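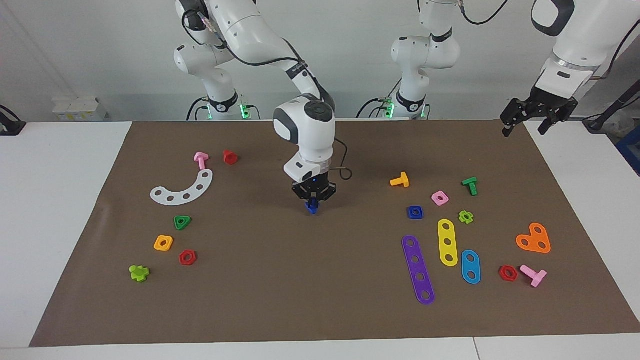 Sorting the construction pieces. The right gripper has a small blue one, the left is open.

Handling and Automation, course notes
After the visit to Patevau, September

I promised I'd write this up while it was fresh, so these are my notes from the open day, tidied a bit and with the things I want you to know for the tutorial. If you were on the coach you can skip the first part (though please don't skip the bit on grippers, as it comes up again in the coursework).

We got to the Patevau building at Nondgate just after 10 and had the short safety talk, then went straight through to the demonstration room. I'd expected big orange arms behind a fence. What we got was a table, a sheet of brown paper and a lot of toy bolts, and I was delighted! Toy parts are a lovely way to teach handling. They're cheap, they're bright, and they come in awkward shapes — a T-shaped bolt lying on its side is a very different thing to pick up than a flat bar with holes in it.

The job was to move pieces between two groups, one on each side of the mat, a piece at a time. Our host ran it for 15 minutes and talked all the way through, and then we had 20 minutes of questions, which ran over because you lot wouldn't stop (good).

What to take from it

First, two arms are not twice one arm. Each arm has its own side, where it reaches easily, and then there's the middle, where both can go and where they can bump. Have a think about how you'd share out that middle strip. Somebody asked whether one arm should always give way. Granum, who make the planning software used at Patevau, let you set that up as a rule, but it can leave an arm standing about doing nothing for long stretches.

Second, the fingers. These are parallel grippers, so two fingers that close towards each other and stay in line as they do it. Ask yourself where on each part you'd want those fingers to go. A square nut is easy, you've got flat sides facing each other. A triangular nut hasn't, so one finger gets a flat side and the other gets a corner, and the part may well twist as it's squeezed. I'd like a sketch of that from everyone.

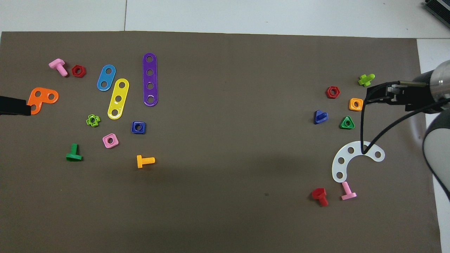 Course notes, page 4

Third, thin flat parts. The plates lie right down on the mat, so a finger coming from above has very little to get hold of. In this view there's a black fingertip pressed down on a corner of the orange L-shaped plate, and the white arc on the other side has a cable hanging across it. Cables matter more than the textbooks let on. Keep them in mind when you plan your own layouts — an arm that fits through a gap may be trailing something that doesn't.

For the tutorial

Read the Higuchi chapter on grasp choice, the first half only. Then pick three parts from the pictures and write a paragraph on each: where you'd grip it, which way up the hand should be, and what could go wrong. 700 words in total, please, and I do stop reading after that.

Bring your sketch of the triangular nut on paper. We'll pin them all up and argue about them.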